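Sorting the Small Electricals at Wirkusstead House
Project report, second-year Home and Community Studies
Submitted Saturday, January 18, 2020

Background
Wirkusstead House is a shared student residence with 14 bedrooms and one common room. Over the years people have moved out and left plugs, chargers, adapters and extension leads behind. These had ended up in two drawers, a wardrobe and the cupboard under the stairs. Residents who needed an adapter usually bought a new one without looking. The project was to bring the items together, sort them, and set up a storage system that residents could keep going without us.

Method
We collected everything over one weekend and put it in the common room. Each item was given a number on a paper tag and entered on a sheet with its type, where it was found, and whether it had a box. Items with cracked casings or bare wire were put aside straight away and were not plugged in at any point. The total came to 49 items.

Sorting was done on the round table by the wall, a few pieces at a time. We had first tried the floor, but the leads got tangled and tags came off. Boxes and packets went to the back of the table and the pieces being looked at stayed at the front.

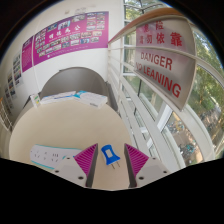 The first set of groups was by colour, which was quick but not much use. Two residents looking for the same kind of adapter went to different trays. We changed to grouping by use: plugs and adapters, power strips, phone and laptop chargers, and everything else. The last group was larger than we wanted and was later split into lamp parts and audio leads.

Storage
The trays are stackable ones from Ulier, bought with the house budget. They fit the cupboard under the stairs with the doors shut. Labels were written by hand and taped to the front. A Lyimo label printer was tried but the tape peeled off the plastic after 2 days.

Results
Of the items listed, 9 were damaged and went to the Sastavik recycling point. The rest were put into trays. Power strips are kept flat on the bottom shelf because they slid out of the upper trays. Empty boxes were flattened unless the item inside was still complete.

Problems
The tags were too small. Several had to be rewritten, and two numbers were used twice on the sheet before we noticed. Some chargers had no readable rating and we could not match them to a device. These are in a separate bag marked "unknown" and will be thrown out in May if no one claims them.

Further work
A sign-out sheet should be hung inside the cupboard door. We would also like the damaged items tray to be emptied at the end of each term.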